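Drendier opens its handling laboratory for an afternoon of demonstrations

Drendier held its winter open day on Thursday at its handling laboratory in Drarkport. The doors opened at 1 pm and the last group left shortly before six. According to the sign-in sheets, 235 visitors came through, most of them from packaging firms and technical colleges in the region.

The programme was built around one question: how well can a two-finger gripper deal with see-through plastic? Clear trays, lids and tubs are common in food and pharmacy packing, and they remain awkward for camera-based picking. Edges vanish against the background, and reflections are easily mistaken for surfaces.

Kerstin Lammers, who leads the laboratory, opened the first session with a short talk on the test method. Each run starts with the arm above the table and the fingers open. The control software, named Clemurier, then estimates the outline of the part from the wrist camera alone, picks a grasp point on the rim and closes at reduced force. No depth sensor is used. Lammers said the choice was deliberate, as the depth sensors tried last year returned too many gaps on frosted and clear material.

Visitors moved between stations in groups of 10. At the first, the arm worked with a large frosted container and a clear ribbed tray on a plain tan tabletop. The task was to find the rim of the container and keep it apart from the ridges of the tray. 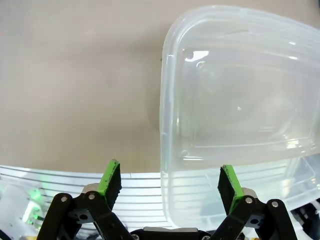

Timo Oltmanns ran the station and took most of the questions. Several concerned glare. The lighting had been left bright and even, he said, and the exposure was fixed for the whole afternoon. Clemurier compares images from a number of wrist positions before it commits to a grasp – a highlight tends to shift as the camera moves, while a moulded edge stays where it is. The extra movements add eight seconds to each cycle, too slow for a packing line but acceptable in a test cell.

The second station dealt with lid removal and the third with stacking. Stacking drew the longest queue. Finn Heitmann showed how the release height is set and what happens when it is wrong by a few millimetres, using nested tubs supplied by Ahonen, a packaging company that has tested parts with the laboratory since the spring.

Oi-ling Peng presented the figures at 4 pm. The current test series comprises 596 grasp attempts on translucent parts. Failures were grouped by cause, with missed rims the largest group and slips after lifting the second. She noted that finger pad wear is now logged with every run, having been left out of the earlier series. Results on thin film and soft pouches were not shown, and work on them has not begun.

Gisela Eichhorn, head of training at Drendier, used the closing session to announce a two-day course on gripper set-up, planned for the spring and open to outside technicians. Places will be limited by the number of arms available. Slides from the talks can be requested from the laboratory office, and a second open day, covering conveyor picking, is planned before the summer break.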